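Galeria: a mesa, a fruta e o resto da cozinha

Fotos da cozinha nova, finalmente. Prometi em fevereiro, desculpem a demora. Isto foi escrito à pressa entre duas máquinas de roupa, por isso perdoem os erros. A obra acabou, os caixotes nem por isso. Ainda há loiça embrulhada em jornal no corredor e uma gaveta que não fecha.

Para quem chega agora: apartamento arrendado em Drollstead, terceiro andar sem elevador, cozinha de 5 metros quadrados quando nos mudámos. Deitou-se abaixo a despensa e ficou bem melhor. Orçamento curto, muita coisa em segunda mão, muita coisa carregada escada acima ao sábado não, que o prédio não deixa fazer barulho.

A mesa

Cinzenta. Andei meses a dizer que queria madeira clara e acabei com cinzento, mate, com umas pintinhas mais claras. Não me arrependo. Esconde migalhas que é uma maravilha, marcas claras é que nem tanto, passa-se o pano e pronto. Veio da Zavico, 138 euros, última peça, entrega à parte (não paguei, fui buscar com o carro da minha irmã).

Parede em branco sujo por trás, sem nada pendurado. Toda a gente me pergunta pelo quadro. Não há quadro. Por enquanto fica lisa, gosto da luz assim.
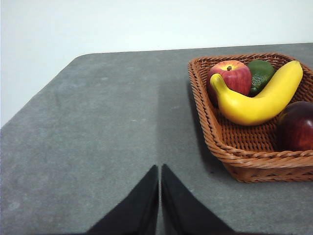 O cesto andava perdido desde a outra casa. Estava no fundo de um saco, com os panos de cozinha lá dentro, e esteve quase para ir para dar. Agora é o cesto da fruta e não sai dali. Banana, maçã vermelha, abacate, o que houver. Vime com o rebordo entrançado, cor de laranja a puxar para o castanho, aquece um bocado o cinzento todo.

Duas regras cá de casa. Banana madura come-se primeiro ou vai para o bolo. E abacate aperta-se ao de leve, não se espeta o dedo, por favor, já perdi dois assim.

Perguntaram-me onde se compra um igual. Não sei dizer, tem anos. Mas há parecidos na feira de Skekbridge, de manhã cedo, na banca ao pé do talho. Levem dinheiro vivo. Vejam o fundo antes de pagar, às vezes vem com pontas soltas que riscam tudo.

Limpeza do cesto, que também foi pergunta: escova de dentes velha, água morna com uma gota de detergente, secar à sombra. Nunca de molho! Se cheirar a mofo, bicarbonato durante a noite e sacudir na varanda. Uma folha de papel de cozinha no fundo no verão, quando a fruta amadurece mais depresa.

Contas, para quem pediu

Total até agora: 2644 euros, com tintas, mesa e canalizador. Sem frigorífico, esse já era nosso. Candeeiro Pelletier comprado usado, 75, faltava um parafuso. O canalizador foi o que custou mais e o que demorou mais a aparecer, mas ficou bem feito e não pinga.

Ainda por fazer: rodapés, puxadores, prateleira para as especiarias (já tenho as tábuas, falta furar). E cadeiras a sério, que andamos a comer em bancos emprestados e as costas já se queixam.

Mais fotos quando os puxadores chegarem. Comentários abertos, respondo à noite depois do jantar.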